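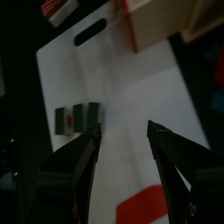
Cell 3 from the wrist: gripper fingers, white board, three green-and-white blocks.

Robot Cell Technician (full time, day shift)
Gromitz, Nikgate site
Posted Aug 16, 2021

We have one robot arm that needs a full-time human. The arm is called Cell 3. It has had other names, mostly on the late shift, and they won't be repeated in a job posting.

Cell 3 picks up small blocks and puts them down again. We build sorting and packing equipment for the toy and board game trade, and this is the cell where we try out grips, finger shapes and camera settings before a customer gets to see them. When it runs well it is very dull to watch. We would like it to be dull more often.

The last technician moved to our Skukero line in April. Since then the cell has been looked after by whoever was standing closest, and the maintenance log reads like it. One entry says "fixed it." The next one, same handwriting, says "no."

What you'll be doing

Checking the gripper fingers at the start of every shift. Tips, faces, screws. The screws work their way out, and a finger that is a hair loose will miss a block in a way that looks exactly like a software problem. Two engineers once spent most of a week on that software problem.

Resetting the board and the blocks between runs, to the layout on the sheet. You will have opinions about the layout. Put them on the back of the sheet.

Cleaning and recalibrating the wrist camera. The work surface is white, the fingers are matte black and the surroundings are dark, so exposure is a constant negotiation. You'll learn to dislike shiny tape.

Swapping finger sets. A swap should take less time than a cup of coffee, and at present it takes lunch.

Tracing cables. The Ahmadpour controller in this cell is older than the arm it controls and has its own ideas about connectors. A wiring diagram exists. It is accurate for a different cell.

Keeping the log, in full sentences, with the part number.

What we need from you

A couple of years of hands-on work with machines that move. Industrial robots are nice, but we have hired well from bakeries, print shops and one car wash.
Comfort with hex keys, a torque driver and a multimeter.
Enough patience to run the same pick 300 times and still notice when pick 110 sounded wrong.
The habit of locking out power before reaching in. We check this at the trial day and there is no second try.

You don't need a degree or any programming. If you can read a script and change a speed limit, say so, and expect to be asked to do it.

What you get

Paid overtime, health and dental after 68 days, boots and safety glasses, a bench of your own with a drawer that locks. Spare parts under 100 dollars you can order without a signature. The coffee is free and priced correctly.

How to apply

Write to Annick Royer, care of the Nikgate front desk, with a resume and one paragraph about a machine you kept running longer than it deserved. Skip the cover letter. If we like the paragraph we'll invite you in for a paid trial day on Cell 3. Bring closed-toe shoes and something to eat, as the vending machine is also waiting for a technician.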